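Subject: Re: [club-sim] Ceiling mount or floor mount, and can we please decide

Replying to the list so that the argument at least has an archive.

> From: the software half
> I've read through the whole thread on the ceiling mount and I still
> don't see what it buys us. The rules for the Vilargate round only say
> that the arm has to reach every object on the table and put the small
> ones in the crate. A floor mount does that. We had a floor mount. It
> worked in the old scene, more or less, and the planner never once
> tried to go through the ceiling.
>
> Also, could somebody explain why the banana is standing on end? Mine
> lies down. If we've got different versions of the scene again I'd like
> to know before I spend another evening tuning grasps for a fruit that
> is in the wrong position.

Taking these in the order that annoys me least.

The banana first. You haven't got a different version, you've got an old start file. The poses were reshuffled in the one I pushed at the end of August, and the banana starts upright in it. Physics will have its say as soon as you press run, so if yours is lying down you may simply have opened the scene and gone to make tea. Load it paused and look again. If it's still flat, delete your local poses file and pull, and don't merge it by hand. Last time we merged it by hand the mug ended up inside the plate and the solver fired both of them across the room.

Now the mount. I was on the floor-mount side myself until I ran the reach test, so please don't read this as the ceiling party gloating. With the old base, the arm had to come in low from the side for anything behind the bowl, and the elbow swept through whatever was standing in between. The tall bottle went over so often that I stopped logging it as a fault and started treating it as a house style. I ran the same set of 628 random starts with both mounts. The floor version knocked something over before its first grasp in 25 per cent of them. The ceiling version does it now and then, nearly always when it goes for the can and catches something on the way back out.

What it costs us is this:

– Every waypoint written for the old base is useless. I know. Some of them were mine.
– The joint limits want looking at. Hanging upside down, joint 2 gets close to its stop when the arm reaches for the front of the table, and the planner answers this by taking a scenic route.
– Gravity compensation has to be told which way is down. If the arm slumps gently towards the table when you start it, you haven't set the flag. It's in the README, in the part everyone skips, which I moved to the top and which everyone now skips there.

On the gripper, I'd like us to stay with the two-finger one for this round. The Grorkska plug-in does have a nicer suction model, but the mug handle and the crate lattice both confuse it, and I'm not keen to spend our remaining weeks teaching a vacuum cup about holes. If someone wants to try it on a branch, have fun, and please keep it on the branch.

The crate needs a decision too. At present the collision shape is a solid box with the top missing, so the openings in the sides are only there to look at. That's fine for dropping things in. It isn't fine if we want to move the crate itself by hooking a finger through the side, which was proposed at the last meeting by the same person who said they wanted to keep things simple. My vote is to leave it solid and move on.

The hand-in is still the Mishra folder on the shared drive, and it still wants one archive per team with the scene, the start file and the log. We've got two teams entering, so can they please use two different file names this time. The lab machines are free after 4 pm and the one nearest the door has stopped crashing, for reasons I haven't looked into and don't intend to.

If there are no loud objections by the next meeting I'll make the ceiling mount the default and tag the old scene so that the nostalgic can visit it. Quiet objections are also welcome, but put them in the tracker, where I'll find them eventually.

Start layout is attached so we're all arguing about the same table.

Recent threads on this list

Re: Atomard licence key has expired again
Planner goes the long way round (joint 2)
Who has the spare teach pendant
Vilargate round: rules, second reading
Re: Re: Re: Mug inside plate
Bring your own mug to meetings (a real one)

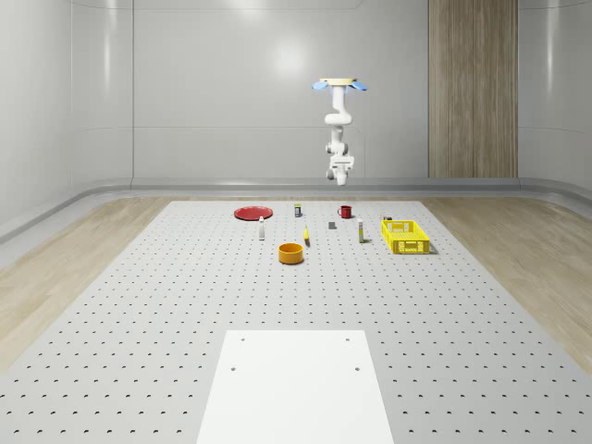

Attachment: start layout, ceiling mount, arm above the table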